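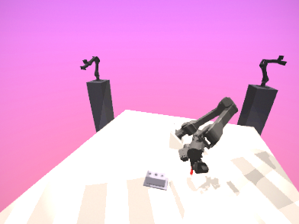

Slide 4: So can it do the dishes yet?

Short answer, no. (Pause, somebody usually groans.) This one's a sim, and look how little I'm asking of it. One big gray arm, a white table, a small red stick right down by the gripper. My kid does harder stuff before breakfast!

Talk about the Valto runs here. We did 2851 tries in simulation and I was so proud, then we moved over to the real bench at Remdale and got 18 clean pickups on the first afternoon. Ouch. Let that sit a second.

Mention the flat gray box with the three dots too. Stuff like that is what a real counter is full of, and the arm has to work near it without whacking it.

Slide 5: What I'd pay for

Ask for hands: who'd spend $399 on a thing that only clears forks? I would, every time. Then on to the shop floor, where sorting parts is way closer than laundry is.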